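A Saturday with the carpet

I put off doing the back room floor for most of the winter. It's a gray carpet, the short, speckled kind, and the trouble with a speckled carpet is that it forgives everything for months and then one bright morning you see it properly and want to move house. Mine had that morning in February!

So I got up early, made a big pot of coffee, and carried 11 boxes out to the hallway (one was full of Bokora catalogs, which I'm keeping, don't ask). Then I vacuumed slowly, one way and then the other, the way my grandmother did hers back in Bainbridge.

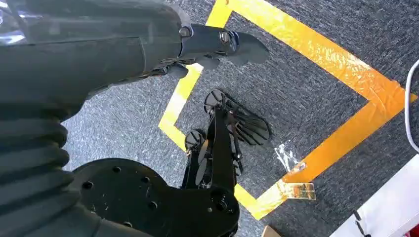

The low pile is so much easier than the shaggy cream thing we had before. Crumbs sit on top, and a stiff brush gets along the baseboards in no time. I paid 63 dollars for the remnant at Brondel years ago, and I still think it was the best money I've spent on this house. I did look at a wool one that day, lovely and soft, but it was 400 and I have never been sorry.

Next weekend I'm tackling the stairs, if my knees agree, and then those boxes really do have to go somewhere.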